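Do you really need that air purifier?

3 min read

Print | E-mail

Every November, once the windows are shut and the furnace kicks on, the ads for indoor air gadgets start up. I don't trust most of them. A few things that cost little and do more:

Run the range hood whenever you fry, and check that it vents outside. Plenty of them blow the smoke back at your face through a greasy screen.

Change the furnace filter on a schedule. The "lasts all season" claim on the package assumes a house with no dog.

Skip the scented plug-ins. They add to what's in the air and take nothing out.

If you do buy a purifier, ignore the photo of the giant living room on the box. One I looked at promised 900 square feet – the small print said that was on the top fan speed, at 68 decibels. Try sleeping next to it.

Dust deserves a damp cloth. Feather dusters mostly move it to another shelf.

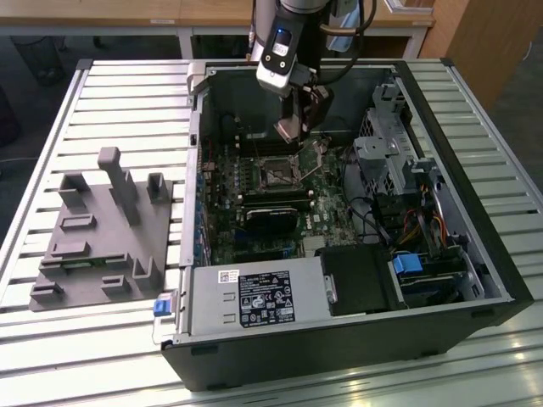 Aisyah Lau wrote in to say that I'm too hard on purifiers, and that hers, on low in the bedroom with the door closed, got her through two weeks of wildfire smoke. Fair enough – a closed door and a small room are the best case for any of them. I'd still start with the filter.

Contact us | © Brorcombe Home Notes | Back to top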